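3. Equipment Planning and Procurement

3.1 Starting point

The budget for the manipulation cells was drawn up before the task list was final. This is a common order of events in small labs, and it shaped most of what follows. We had one round of funding, a fixed closing date for purchases in March, and a general idea that the work would involve two-handed handling of small household and hardware items. The first draft of the budget gave almost all of the money to arms. Enclosures, cables, mounts, spare fingers and wall fittings shared a single line called "other."

That line was too small. By the time the cells at the Drurnerwood site were running, the items grouped under it had used up more staff time than the arms had. We report the planning process here in some detail, as published accounts of similar setups tend to list the arms and the cameras and stop there.

3.2 Choosing between one large cell and several small ones

Two layouts were considered. The first was a single large table with two full-size industrial arms, a safety fence and a dedicated power feed. The second was a set of small enclosed cells, each with a pair of light arms mounted at the front edge. Quotes for the large cell came from Gromisano, and quotes for the small cells were put together from parts lists.

The large cell had a greater reach and could lift far more. It also needed floor work, an inspection, and a service contract that had to be renewed every year whether or not the cell was in use. When we went back through the planned tasks, very few called for lifting anything heavier than a full mug. Most involved objects that fit in a palm: locks, keys, clips, caps, small boxes. The reach of the large arms would have gone unused, and a single fault would have stopped all work.

We chose small cells. The main cost of this choice is that long or heavy objects cannot be handled at all, and two of the tasks in the original proposal were dropped for this reason.

3.3 The enclosure

Each cell is framed in aluminum extrusion. We priced welded steel frames as well, which were cheaper per frame but could not be changed after delivery. Extrusion costs more and takes longer to put together, but a shelf or hook rack can be moved along a rail in a few minutes. Over the course of the project we moved fittings many times, often after a trial run showed that a wrist would strike a shelf.

The linings and floor coverings were bought separately as printed sheet goods. Varying the background between sessions was a requirement of the study, and we had at first planned to paint the panels. Printed coverings were faster to change. They should be budgeted as a consumable. Floors wear faster than walls, and a torn floor covering has to be replaced before work can go on, so we now order floor material at twice the rate of wall material.

Fittings inside the cell were kept cheap on purpose. Shelves and racks are fastened with clips and cable ties where the load allows it. A tie can be cut and replaced between sessions, and an arm that hits a tied rack usually moves the rack before it damages itself.

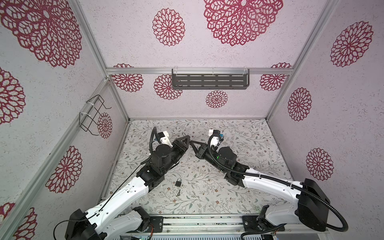
Figure 2. Two-arm cell during work with a padlock and key. Each arm carries a wrist-mounted camera bracket; the shelf and hook rack are attached to the frame rails.

The cell in Figure 2 shows how little free space is left once both arms are in place. With the grippers brought together over the center of the floor, the two wrists and their camera brackets take up a good share of the volume in which objects are handled. Our first drawings showed the arms without brackets or cables. Anyone sizing an enclosure from a maker's reach diagram should add both before ordering rail, and should draw the arms in the meeting position as well as at rest.

Cable routing deserves its own line in the budget. The cables along the arms have to follow the full motion of each joint, and the slack that makes this possible also takes up room inside the cell. We bought standard lengths at first and replaced many of them with longer ones. The second order cost more in shipping than in cable.

3.4 Fingers and small objects

The padlock and key task was used as a reference when deciding on fingers. A key lying on a flat floor is a hard object to pick up, and fingers that hold the body of a lock well may not be able to get under the edge of a key. We priced three approaches: a tool changer, a separate set of fingers for each task group, and one pointed finger shape used for everything. The tool changer was rejected on cost and on added weight at the wrist. Separate sets were rejected on labor, as each swap meant a new calibration. We settled on a single triangular shape and accepted a lower success rate on some objects.

Small objects should also be bought in quantity. They get lost, they wear, and the same model may not be on sale six months later. Our stock list reached 1,047 items by the end of purchasing, of which 111 were bought as direct spares for something already on the list. The spares were ordered from Padilla in one lot. In a later project we would order them with the first batch, when matching items can still be had.

3.5 Spares and downtime

The arms came from Plivari with a parts kit that covered screws and covers but no motors. We added two spare wrist assemblies to the order after the supplier gave a lead time of about nine weeks for replacements. Both were in use before the end of the project. One full spare arm was also discussed and turned down. With hindsight this was the wrong decision: a two-arm cell with one working arm is of little use for two-handed tasks, and the idle time in October cost us more in wages than the arm would have.

3.6 Budget lines for a similar project

For a lab planning a comparable setup, we suggest splitting the budget into arms, frame and rail, linings and floor, cables and mounts, fingers, task objects, and spares, with a named amount for each before any order is placed. The split does not have to be right the first time. Having the lines in place made it possible to see, in the middle of the project, that money set aside for rail could be moved to cables, and to make that change before the closing date - something our first budget, with its single line for everything besides the arms, did not allow.

Labor for assembly was not charged to the equipment budget and is left out of the comparison in Section 4.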